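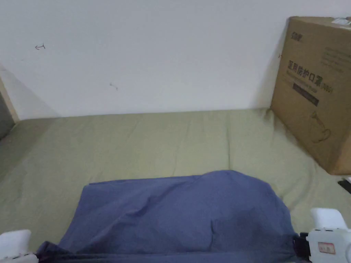

The spare bed, made up in the green sheet

We've been in the rental in Watia since March, and I still haven't written properly about the move, so I'll make a cup of tea and try to do it justice before the kids get home. Some of you have been asking (thank you, you lovely people) and I kept promising.

It was 848 kilometres from our old place in Dramberg, and we did it over two days with the car so full I couldn't see out the back. The motel in Varela had the worst pillows I've ever met, but the lady at the desk gave us a bag of mandarins for the road and I've thought kindly of the town ever since.

What surprised me was how much we'd kept. I packed around 12 boxes marked "kitchen" and I reckon half of it was lids. I'd meant to sort everything before we left, but you know how it goes, the last week you just throw things in and tape them shut and hope for the best.

So I've been unpacking slowly, a bit each morning, and the clothes have been the hardest because every old top seems to have a holiday attached to it.

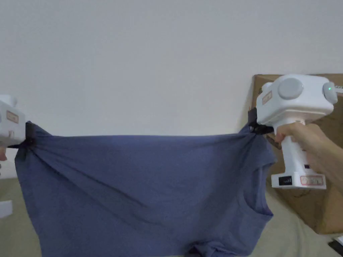 Blue-grey tee, held up by the hem

The neighbours have been gorgeous. There's a bakery called Runico two streets over that does a cheese and Vegemite scroll the size of your head, and the walk there takes us past the creek, so we've gone far more often than we should. I still get lost coming back from the shops. The garden is mostly weeds and one very determined lemon tree, which I'll save for the next post, along with the saga of the hot water system.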